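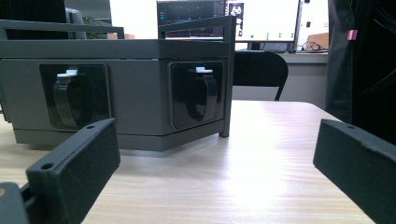

Grey box on the table, corner view

Tuesday, March 31, 2026
Posted by Aidoo

On the favour box dies – I cut the Jeltstead one over the weekend and it came out fine on 200 gsm card. The tabs are a bit short, so I used wet glue in place of tape. Anything heavier and I had to run it through twice.
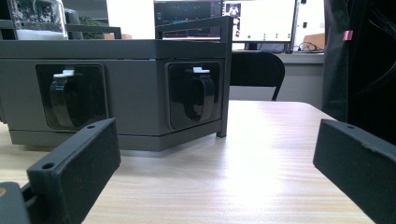 Same table, dark grey box to the left

> Has anyone tried the Garkosano pillow box with
> thinner card? I need 26 for a christening in
> March and have only got 120 sheets of the
> patterned stuff. Does it hold sugared almonds?

It holds them if you line it with a bit of tissue. Score the curved ends by hand first, as the die only marks them lightly. The patterned card cracks along the fold if you go against the grain, so try a scrap.

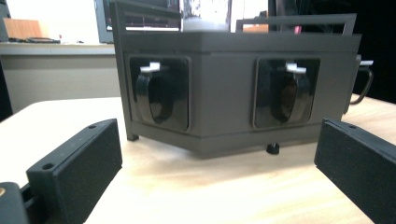 Front of the box, two black levers with white tabs

Drindetti still list the scalloped edge set, number 341, but the postage has gone up. I have a spare of the small tag die if anyone wants to swap – reply off list please.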